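**Grodeck, 20/09/2025** — Bemia today released Laso 2, the new version of its open planning and perception toolkit for robot arms that work in homes, shops and other crowded places. It is free to download, and it runs on an ordinary desktop computer with a single graphics card.

Laso takes what a wrist camera sees, works out which surfaces are solid and which spaces are open, and plans a path for the arm through them. The first version did this one step at a time. It looked, stopped, planned, moved, and looked again. Version 2 does all of it together, updating the plan while the arm is in motion, and we are thrilled with how much smoother the results are!

The biggest change is in the planner. In our own simulated test set of 648 reaching tasks, the old planner needed a pause to rethink in almost 200 of them. The new one got through the same set with 145 fewer pauses, using the same arm model and the same speed limits. The full logs are in the release, along with the scripts that made them, so anyone can rerun the tests and tell us where we went wrong.
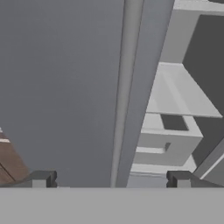
Thin, upright obstacles got most of our attention this time. Perception tools tend to do well with big flat things and badly with narrow ones, and a planner that trusts a bad map will happily drive a hand into a chair leg. In the simulated room, a light gray pole comes down between the two gripper fingers in the wrist view, a little to the right of their midpoint, with white shelving close by on the right. To a depth map with coarse cells, a shape like that can fade into the wall. Laso 2 keeps a separate list of edges next to its usual grid, and the planner checks both before it commits to a move. The edge list costs a little memory. We think it's well worth it, and it can be turned off with one line in the settings file.

The second big piece is Sun, our viewer. Sun used to be a small debugging window that only our own team could love — now it's a proper tool with a timeline. You can scrub back through a run, stop at any moment, and see the camera view next to the map the planner was using and the paths it threw away. Users of the first version asked for this more than anything else, and several of them tried early builds and sent back bug reports that made it much better. Thank you!

Also new in this release:

- Gripper shape is read from the robot model file, so the fingers and palm are masked out of the map automatically
- Plans can be saved and replayed without the robot connected
- Clearer error messages when a goal can't be reached, including which surface is in the way
- A rewritten getting-started guide with a practice room

Some things are still on the list. Glass and mirrors remain hard, and Laso 2 will often treat a clean window as open space, so please keep the arm's safety stops switched on. Two-arm planning works in simulation but is marked experimental. We plan to ship the next update in January, with two-arm work at the top of the pile.

Projects built on the first version should need only small changes. The old settings files still load, with a warning for any option that has been renamed, and the first version will keep getting fixes until the January update is out.

**About Bemia**

Bemia is a robotics software company based in Grodeck. We make planning, perception and debugging tools for robot arms and publish our core code under an open license. Press questions and requests for a demo can be sent through the contact form on the Bemia website.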